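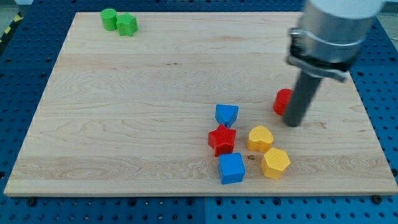

Atness Block Sets: read me first

Atness is the little catalog of play block sets that Warrick Pomare and I keep for the Drirkmont toy library. It started as a note taped inside a cupboard door and grew from there, so please forgive the places where it rambles. Each entry covers one set of simple geometric shapes, the kind small children sort, stack and carry off in their pockets. We lay the pieces on a wooden board before writing them up, and we like to put blocks of one color near each other, the way the two green ones are here, a short cylinder standing upright beside a piece with a rounded star or flower outline. That second shape has given us no end of trouble with naming (Warrick says star, I say flower), and the catalog now accepts either word.

What you'll find in the folder

sets.csv - one line per set, with its name, shelf and the month it was last checked
shapes.csv - one line per block, with shape, color and any marks or dents
notes.txt - everything that wouldn't fit in a column, and there is plenty of it

There are 40 sets at the moment, 13 of them missing at least one piece. A missing piece keeps its line in shapes.csv, marked "out", and you'd be surprised how often one comes home in the bottom of a diaper bag!

How we describe a block

Shape comes first, then color, then surface. Use plain words: "cylinder, green, matte" is perfect. If you can't decide between two shape names, write both with a slash and go have a cup of tea.

Known gaps

The Coman sets were entered in a hurry in September and seven of them still have no surface column filled in. The Tunemov set is listed twice, once under each spelling we were given, and I would love some help untangling it.

Corrections are very welcome - leave a note at the desk on a Wednesday, and please put the shelf number on it.

Amna Khattak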